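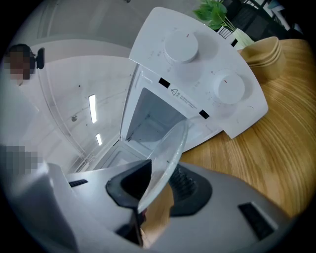
Microwave trips the breaker, but only in the evening

Posted by Genalyn Bautista
Tuesday, February 11, 2020

I moved into a second floor apartment in Brimham in December. The kitchen has one row of outlets along the counter. In the morning I can run the microwave for as long as I want and nothing happens. After dinner it trips the breaker after a minute or two, and the lights in the hallway stay on but the living room goes dark. It's a plain microwave with two dials, no clock or anything. The building manager told me to buy a new one. Before I spend the money I'd like to know if it could be the wiring. The breaker has 15 on it.

Povilas Paulauskas
If the living room goes dark too, the counter outlets and the living room are on the same breaker. That's common in older buildings. Think about what is on in the evening that isn't on in the morning. A space heater on high takes 1500 watts, and a 15 amp breaker at 120 volts is good for 1800 total. Even a small microwave pulls more than 1000 from the wall – the number on the door or box is usually cooking power, and the input figure on the rating label is higher.
Turn off everything in the living room tonight and heat a mug of water. If the breaker holds, the microwave is probably fine. Don't let anyone put in a bigger breaker to fix it. The wire in the wall has to be sized for it, and it probably isn't.

Yhon Cárdenas
breakers go bad too. mine did. landlord has to fix it, not you

Piret Kuusk
Agree with Povilas. I'd also feel the outlet cover after it trips. If it's warm or there's a burnt smell, stop using that outlet and put it to the manager in writing. No extension cords for the microwave either.

Genalyn Bautista
There is a heater in the living room, on from 6 until bed. I turned it off and the microwave ran fine. Outlet cover was cool. I'll ask the manager which outlets are on a different breaker.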